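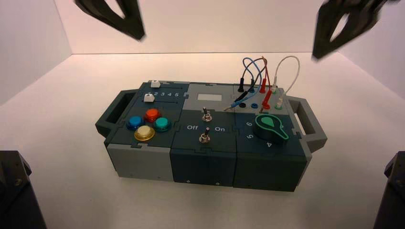 **How long can I keep an opened jar of sourdough starter in the fridge without feeding it?**

We're off to my sister's for 3 weeks and I'd hate to lose it, I've had the thing going since April!

**Answer 1**
Three weeks is fine for a healthy starter. Feed it well the day before you go, a bit thicker than usual, let it sit out an hour, then into the fridge with the lid resting loosely on top. When you're home, pour off any gray liquid and give it a couple of feeds (mine usually wants three, bless it) before you bake.

**Answer 2**
Same as above. I once left mine 34 days and it smelled like nail polish but came back. If it's pink or fuzzy, toss it.

**Answer 3**
dry some on parchment as a backup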